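Starch ratios for cotton shirts

I moved off aerosol starch in May and have been mixing my own from Gronotance powder. The can was fine for collars but left flakes on anything dark, and the nozzle clogged every few weeks.

The label gives one ratio for everything, 12 grams per liter. That is too heavy for a body panel. I now use 12 for collars and cuffs and half that for the rest. Dissolve the powder in a little cold water first, then add hot. Done the other way it clumps, and the lumps go straight to the sprayer filter.

Iron temperature matters more than concentration. Mine is an old Bachmann with a dial that reads low, so I checked it with a surface probe. The cotton mark came out at 200 C, which is fine for a damp shirt and a bit much for a dry one - starch starts to yellow if the plate sits still.

Order of work is collar, yoke, cuffs, sleeves, then the fronts. Aurelia Sutter does the fronts before the sleeves and gets fewer wrinkles at the shoulder. I tried it on four shirts and could not see a difference. 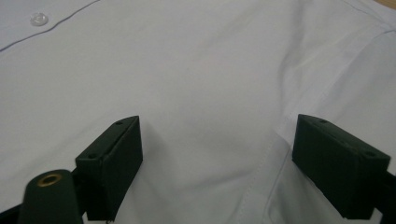 Mixed starch keeps for 13 days in the fridge before it smells. I have not tested borax as a preservative. Alcides Palomino uses it and says a pinch per bottle is enough, but he didn't weigh the pinch.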